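Part 4: Collecting Your First Cloth-Folding Set

You have worked through the arm checks in Part 3, so the robot is standing steadily and both grippers open and close when you ask them to. Well done, because that is the fiddliest stretch of the whole guide and everything from now on is a good deal more pleasant! In this part we shall take you through recording a set of demonstrations in the way we do it at Kasthorpe, so that what you collect can be put alongside our own and compared fairly.

A few words first on what we are trying to find out. The Nuseo method, as Sigrun Berge first wrote it up for us, asks whether a robot learns to handle soft things better from a great many tidy demonstrations or from fewer demonstrations in which the operator makes small mistakes and puts them right. Hiếu Khúc calls these the "clean" set and the "mended" set, and the names have stuck. Our early results lean towards the mended set, particularly when the cloth starts out crumpled, but they come from one building and one group of operators, and we would very much like to see whether they hold elsewhere.

This part was last revised on 31/03/2021. If you have an older printed copy, please put it in the recycling, as the order of the steps has changed.

4.1 Before you begin

Have these to hand:

- the robot, charged, with the Vultska recording software running
- one cloth, a hand towel or something of much the same weight
- a low, padded surface such as a sofa or a wide footstool
- the session sheet from the back of this guide, and a pen
- a second person, whom we call the spotter

We chose padded furniture on purpose. A hard table is easier for the operator, and for a long while we used one, but Nga Châu noticed that the policies trained on it went to pieces as soon as the cloth was put on anything with a bit of give. Upholstery sinks slightly under the grippers, and the person driving learns to allow for that without thinking about it. We want that habit in the data.

CAUTION: The spotter must be able to reach the stop button at all times, and should wear closed shoes. Do not begin a session alone, however short you expect it to be.

4.2 Preparing the space

1. Set the furniture on a level floor with a clear space in front of it. Carpet is perfectly all right so long as it lies flat and doesn't ruck up at the feet.

2. Bring the robot up to the front edge, facing the furniture squarely. With the arms held forward, both grippers should be able to reach the place where the cloth will lie without the elbows straightening fully. If they can't, move the furniture and leave the robot where it is.

3. Look over the cables on both arms. Leave enough slack at the elbows for a full bend, but check that no loop can catch on a foot or on the corner of a cushion.

Note: Hiếu Thân suggests bending each elbow slowly by hand, with the motors off, and watching the cables as you do it. It takes a minute or two and has saved us a good many ruined afternoons.

4. See to the lighting. A lamp behind the robot will throw the shadow of its arms across the work, and this matters more than you might suppose, for the policy sees the shadow too. You needn't get rid of it. Simply keep the lamp in the same place for a whole block, and write its position on the session sheet.

5. Lay the cloth down. For the clean set, spread it flat. For the mended set, drop it from about knee height and leave it however it falls.

CAUTION: Keep hands away from the cloth once the motors are on. If it slides out of reach, press stop first and then put it back.

4.3 Recording a block

A block is 60 demonstrations, and a full set is 600. Please don't try to do a full set in a day. Operators get tired long before they notice they are tired, and tired demonstrations are neither clean nor properly mended. They are just slow.

1. Start the software and choose "Clean" or "Mended". Type in the operator's initials and the block number.

2. Ask the spotter to call out "ready". The operator waits for that word every time, even when the two of you have been at it for hours and know each other's ways.

3. Bring both grippers in towards the cloth together, one from each side, keeping them low. Coming straight down from above tends to push the fabric into the padding, and then the fingers close on the upholstery as well.
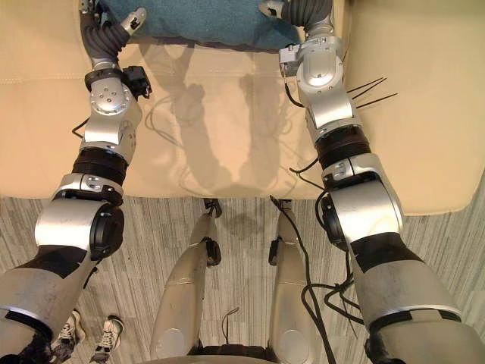
4. Close the grippers gently, lift the near edge a little way, and fold it away from the robot. In the clean set, if you miss your grip, end the recording and mark it "discard". In the mended set, carry on: open, go back, take hold again and finish the fold. Please don't make mistakes on purpose. We tried that in May, and the pretend slips looked nothing like real ones.

5. Open the grippers, draw both arms back, and press "save".

6. Have the spotter write one line on the session sheet. "Fine" will do. "Left side slipped twice" is better.

Note: If the robot shifts its feet during a block, stop and bring it back to where it stood at the start. A small strip of tape on the floor makes this easy.

4.4 Checking what you have

When the block is finished, play back the first demonstration, the last one, and a few from the middle. You are looking for three things: both grippers should be in view as the cloth is grasped, the picture should not stutter, and the arm readings should move at the same moment as the arms. If the readings lag behind, the clock has drifted, and you will find the remedy in Part 6 under Bạch, the name we gave to the timing tool.

A full set trains overnight on our machines at 2,000 steps to the hour. Yours may be quicker or slower and it makes no difference to the result, so long as you use the settings file supplied and leave it alone until it has finished.

Send your session sheets along with the recordings, please, coffee rings and all. Nassoro Waweru reads every one of them, and will write back to you if anything needs doing again before you go on to Part 5.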